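Awuor Shirima schrieb:
> Der Greifpunktschätzer aus Gratard liefert bei mir auf Stoff
> ständig Sprünge. Ist das die Tiefe oder die Segmentierung?
> Und läuft das bei euch auf 114 oder schon auf 181?

Hallo Awuor,

bei uns läuft 181. Ich tippe auf die Segmentierung. Beiger Stoff dicht vor der Handkamera frisst das halbe Bild, und Marmor mit weißen Adern macht es nicht leichter.

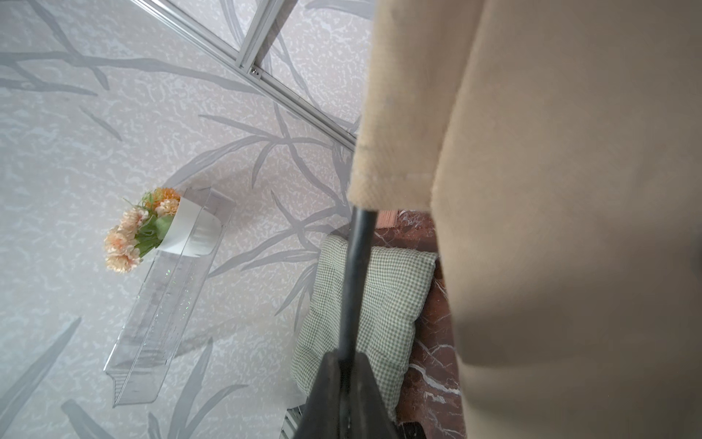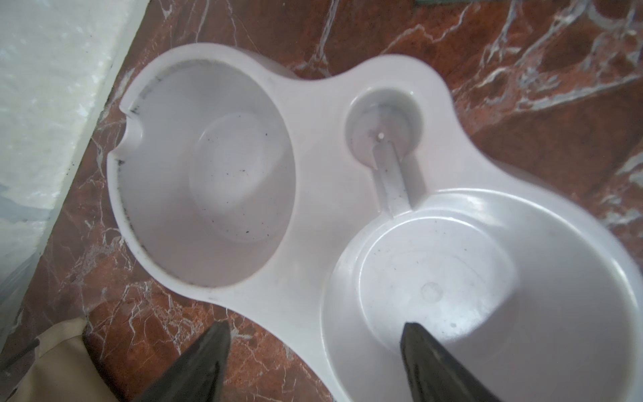
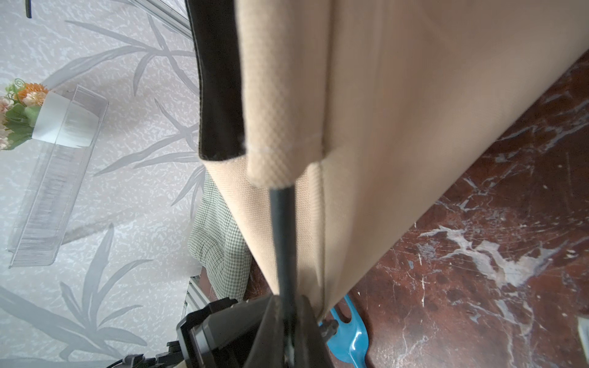

Von 1.074 Frames habe ich 19 von Hand nachmaskiert und den Filter neu gerechnet — die Sprünge sind damit kleiner, aber nicht weg. Setz testweise den Mindestabstand im Planer hoch. Den Patch lege ich heute in den Zweig Laizer.

Gruß
Snežana Kolev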